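## Network cables on a wooden bench

Short patch cables get lost, kinked or stepped on faster than anything else in the workshop. These habits keep ours in shape.

- Hold the plug by its body when you line it up with the port. Don't push on the cable.
- Press the latch tab before you pull.
- Keep one color per job. Ours are yellow for the switch and gray for the printer.
- Wipe the bench before you lay out plugs. Grit gets into the contacts. 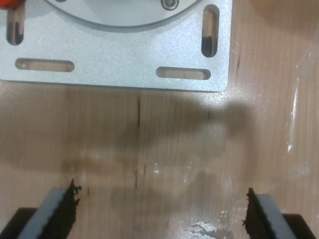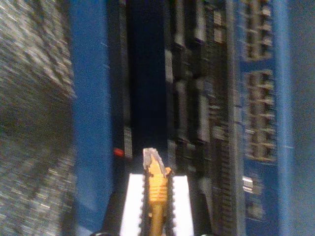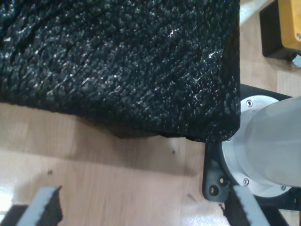
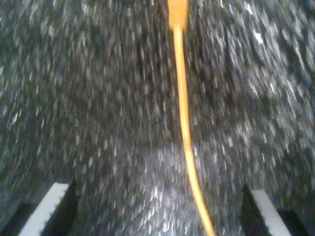
Marianna Lis wrote that she stopped coiling her cables tightly after 3 of them failed in April, and now hangs them in wide loops on a Pilla hook. She also tags both ends with tape, and says a 40-inch cable is long enough for most shelves.

Wide loops work for us too. Tie them with a hook-and-loop strap and leave it a little slack. Throw out any cable with a broken latch.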